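Community Help > Home and Household > Bedding and Sleep

Woven mat on the bed in summer: worth it, or just a very large placemat?

Posted by Thoa Văn, Thursday, July 11, 2024

I moved into a top-floor flat in Brevmont in January and have since learned that heat rises, and that it rises into my bedroom. There's no air conditioning. The landlord's position is that there's a window.

My aunt has slept on a woven mat all her life and says a mattress without one in the hot months is a form of self-harm. She's offered to send me hers. Before she pays the postage I've got some doubts. The mattress is one of those foam jobs that remembers your shape and holds a grudge about it. Does a mat do anything on top of foam, or do you still get cooked from underneath? Does it go over the sheet or under it? And how do you wash a thing that won't fit in a washing machine and probably wouldn't forgive you if it did?

I've tried the gel pad (cool for as long as it takes to say "oh, that's nice") and a damp towel, which I can't recommend to anyone with a mattress they paid for.

Answer from Giang Trương

Over the sheet. Always over the sheet. I don't know why this is a debate but I've seen families divided by it.

The mat works by being smooth and fairly firm, so you don't sink in and get wrapped up like a parcel. Air gets along the grooves in the weave and your back isn't stuck to anything. On foam it does less than it would on a hard bed or on the floor, I'll give you that, but I've got foam too and I went from waking up at 2 every night to waking up at a normal hour with lines on my face. You choose which you'd prefer to explain at work.

Keep a fitted sheet on underneath. It protects the mattress, it stops the mat skating about, and it can be as ugly as you like. Mine is a kids' one that outlived the kid's interest in it.
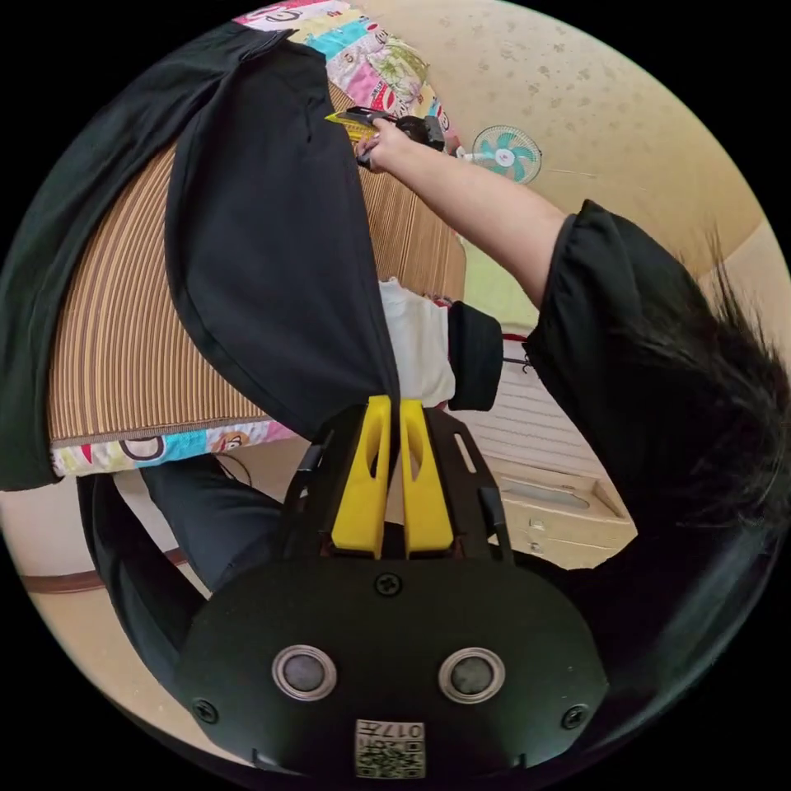
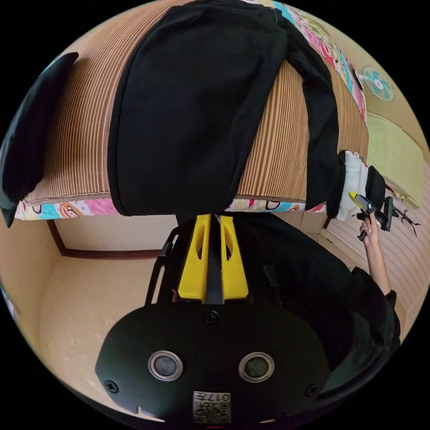

How do you clean a woven mat?

Wipe it down with a cloth wrung out in cool water and a drop of dish soap, going along the weave, then wipe again with plain water. Stand it up somewhere shady with a breeze until it's dry right through. Direct sun makes the natural ones brittle, and a brittle mat gets into your pyjamas a splinter at a time. Once a week in a heatwave is plenty. Don't soak it, don't hose it, and don't let my brother-in-law near it with the pressure washer. We lost a good mat that way, and part of a fence.

For storage, roll it, never fold it. A fold turns into a crease, the crease turns into a crack, and the crack finds the one spot on your thigh where the skin is thinnest. I keep ours rolled in an old doona cover behind the wardrobe with a bit of newspaper through the middle.

Last thing, check the size before your aunt posts it. Mats made for a floor are often narrower than a double, and if there are two of you somebody is going to spend the night half on and half off, with strong opinions by morning.

Answer from Erick Okoth

get a fan

Answer from Lâm Phí

I'll expand on Erick's contribution, as he's obviously a busy man.

A mat and a fan together beat either one alone. Put the fan low and pointed across the bed, not at your face, and open the window once it's cooler outside than in. In a top-floor place that can be fairly late. Close everything up again in the morning, blinds included, even if it makes you feel like you're hiding from a debt collector.

I bought my mat from the Hồ shop on the main street and it's held up for several summers. Before that I had a plastic one, a Drokiron, which was cheaper and easier to wipe but had a smell I can only call ambitious. It faded after a few weeks of airing. The plastic sort is better if you've got pets or you eat in bed. The natural sort is nicer on bare skin once it's worn in, so your aunt's old one may be the best you'll ever get. A new one is scratchy for the first couple of weeks.

I'd disagree with Giang on one point. I put a thin cotton sheet on top of the mat as well. Yes, you lose a bit of the cooling. You also keep the pattern off your face, and I have a job where I meet the public.

Reply from Thoa Văn

Thanks, all. The aunt has been told to go ahead and is being unbearable about it. I've measured the bed and it's going to be narrow, but there's only one of me, so the only person I'll be fighting for space is the one who bought the gel pad. Erick, I have a fan. It's been moving the hot air to the other side of the room and back since spring.

Contact us | Copyright Vusasside Community Help | Back to top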